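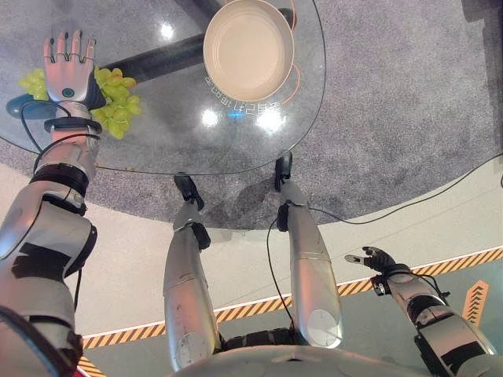

Page last changed: May, 16:10

Clause 281

The task sheet said: clear the table. Sakda Phromma had written it himself, and he had been asked to change it twice.

The first request came from Jilon, who made the machine. They wanted a list of objects and a final position for each. The second came from his own employer, Flornis, who would have to sign the certificate. They wanted the word "clear" defined. He had sent both of them the same reply, quoting clause 281 of the Ayaaba household schedule, under which a task is to be stated in the words a householder would use. He had sat on the working group that drafted clause 281. It had taken an afternoon, and most of the afternoon had gone on the word "householder".

The machine was called Prurkeso. It stood at the near side of a glass coffee table with its feet on the carpet and a long cable trailing away to its right. Tape on the floor marked the line past which no person could go while the arms were powered. Phromma sat on the far side of the tape with a laptop, a stopwatch and a printed copy of the sheet. The stopwatch was not needed, as the log kept time to the millisecond, but the schedule still asked for one.

Task 24 carried a limit of 200 seconds per object. A person would need less than that for the whole table. The limit had been set by asking the manufacturers what they could manage and adding a margin, and Phromma had argued against this in writing.

"Ready when you are," said the engineer from Jilon. She was young and had driven up overnight with the spare hands in the boot.

"Clear the table," said Phromma.

The machine did nothing for a while. The log showed that it was looking. A glass table is a poor thing to look at from above: the carpet comes through it, the base comes through it, the ceiling lights sit on top of it as white patches, and the lettering on the glass reads the right way up from one side only. The first version of the software had tried to pick up a light. It had closed its fingers over the reflection, reported a successful grasp, carried the grasp to the tray and let go of it. The log gave the weight of the item as zero and the confidence as high. Jilon had fixed this by teaching the machine to distrust anything that weighed nothing. For some weeks afterwards it had refused to handle paper napkins.

The left arm went out over the table and stopped above the grapes. The fingers opened.

"It's going for the fruit first," said the engineer.

"Why?"

"Nearest the edge. It scores things by the risk of falling."

Phromma wrote this down. It was a reasonable rule. He would have started with the bowl, but he was aware that he would have done so for no reason he could have defended to a working group.

A bunch of grapes is listed in the schedule under deformable items, subclass attached. The subclass exists because of grapes. The weight is spread over many small bodies on a branching stem, and any of them may come away when the bunch is lifted. The schedule permits the loss of berries so long as each one is recovered within the limit. It does not say what a recovered berry should be done with. Phromma's wife, asked for an opinion at the time, had said that she would eat it, and he had not found a way of putting that into the text.

The hand came down to a few centimetres above the fruit and stopped. It went up again. It moved towards the wrist side, came down, and stopped.

"What is it waiting for?"

The engineer turned her screen round. "It can't find the stem. It wants to lift by the stem."

"Can it lift without?"

"It can. It's done it in the other cell, with the gripper."

The other cell had been set up on a grey table, with a simpler tool in place of the hand: ribbed black rubber pads and a camera close behind them. Phromma had watched those runs the previous month.

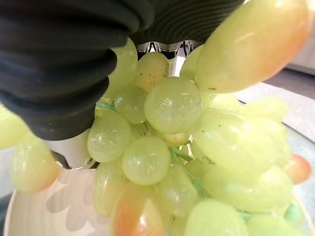 The pads worked because they gave way. They had been cut in ridges so that a berry could settle between one ridge and the next, and the force was kept so low that on several attempts the bunch had simply stayed where it was while the tool rose without it. Flornis had recorded those as failures. Jilon had asked for them to be recorded as safe failures, and there had been a telephone call. On the remaining attempts the bunch had been lifted and put back in its bowl. One grape had come off and rolled, and the camera at the wrist had followed it as far as it could see, and then the log had the line: object left area, no further action.

He had thought about that line more than he meant to. At home a grape that left the area went under the refrigerator. It was found in the spring.

"Fingers are harder than pads," the engineer said. "More joints, more ways to be wrong. But you can't pour from a bottle with pads."

"It isn't being asked to pour."

"No. But the customer will ask."

He agreed that the customer would ask.

The hand tried once more. This time the fingers closed partway, and the motor currents rose on the graph and levelled off. The grapes moved. They moved sideways, over the glass, in the direction of the edge. The hand opened at once and drew back.

"Risk of falling has gone up," said the engineer, reading.

"It raised it."

"Yes."

The stopwatch showed that the limit had passed. Phromma noted the time, marked the item as not cleared and said that the run should continue. The schedule allows a machine to go on to other items after a failure. It was put in at the request of a firm whose machine had once stood in front of a jammed drawer until the battery ran out.

There was a break at eleven for the joints to cool. The engineer ate a sandwich on her side of the tape and Phromma ate one on his. She asked whether he had one of these at home, and he said that he had a dishwasher. She asked whether he would have one. He said that he would want to know the cost of an hour's work, including the hour of the person standing by, and that on the present figures it would be cheaper to send the table out to be cleared.

"That's today," she said.

"It's a certificate. It can only be for today."

She said that her grandmother could no longer bend to a low table. She had stopped using hers and put everything on the arm of the chair, and things fell off the arm of the chair. A machine that took an hour over it would be all right. Her grandmother had the hour.

Phromma said that there was no clause for that. He said it as a matter of fact, and then he opened a new note on the laptop and wrote: time limit, ask who is waiting. It would have to go to the working group in the autumn.

They laid the table again for the second half. This layout was called domestic, mixed, and it had been drawn up by somebody at Ayaaba who evidently kept a different sort of house from Phromma's.

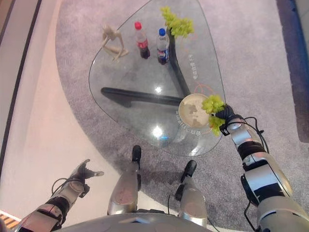

The bottles had been chosen for their height, which makes them tip, and for the liquid in them, which shifts. The wooden figure had been chosen because no two people could agree on where to hold it. The greenery was there to be mistaken for something else. In an earlier round at another site a machine had cleared away a living fern, pot and all, into the dishwasher rack, and the assessor had passed it, as the table was then clear.

Prurkeso had less trouble with this layout than with the grapes. It took hold of a sprig in its right hand on the first attempt. The log said: plant, decorative, confidence moderate. Then it held on to it.

"It's deciding where it goes," said the engineer.

"Where do you think it goes?"

She considered. "Does it go anywhere? If you told me to clear the table I'd leave the plant."

"Would you?"

"Yes. It's part of the table. You'd clear the cup and the bottles. I don't know about the little man."

Phromma said that he would leave the little man. She said that she probably would as well, though if there were guests coming she might move him to a shelf. He asked what she would do if the guests were children, and she said she would have to know the children.

This was more or less the afternoon they had spent on clause 281. He found the page in the folder and read it through again. A task is to be stated in the words a householder would use. It had seemed to him at the time a strict rule. It put the whole of the difficulty on the machine. He saw now that some of it fell on the assessor, who had to know what the householder had meant, and there was no householder present to ask. There was only the sheet, and he had written the sheet.

"I need to score this," he said.

"What are the grades?"

"There are 2. Cleared and not cleared."

The right hand moved. It carried the sprig a short way, paused, brought it back and set it down. The fingers opened one after another, which took some time. The log gave the reason as: item returned, purpose of item unclear.

The engineer looked at him. He looked at the form. Under "plant" he wrote "not cleared", and in the column for remarks he wrote "correct".

They went back to the first layout at three. Jilon were entitled to one repeat, and the engineer had changed the order in which the hand looked for the stem. 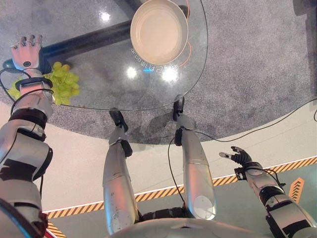 "Left arm only," she said. "The right one's parked off the table so it doesn't drag the cable over anything."

"Is that permitted?"

"You tell me."

He looked. The schedule had nothing to say on how many arms a household might use. He wrote that down too, under the note about waiting.

The hand was over the grapes again. Part of the bunch hung over the rim, and the bowl stood further up the glass. At home his wife would have crossed the room with a cup in one hand, scooped the fruit up with the other and dropped it into the bowl on her way past, talking about something else. He had once timed her at it without telling her. He had never put the figure in a report.

"Clear the table," he said, and started the stopwatch.

The fingers came down more slowly than before. Two of them went to the side of the bunch and stopped at first contact. The log printed a line, and then another. Stem candidate found. Stem candidate rejected. Stem candidate found.

The engineer had put her screen down and was watching the hand itself. Phromma kept his eye on the watch until it reached the point at which he would have to write something, and then he let it run and watched as well.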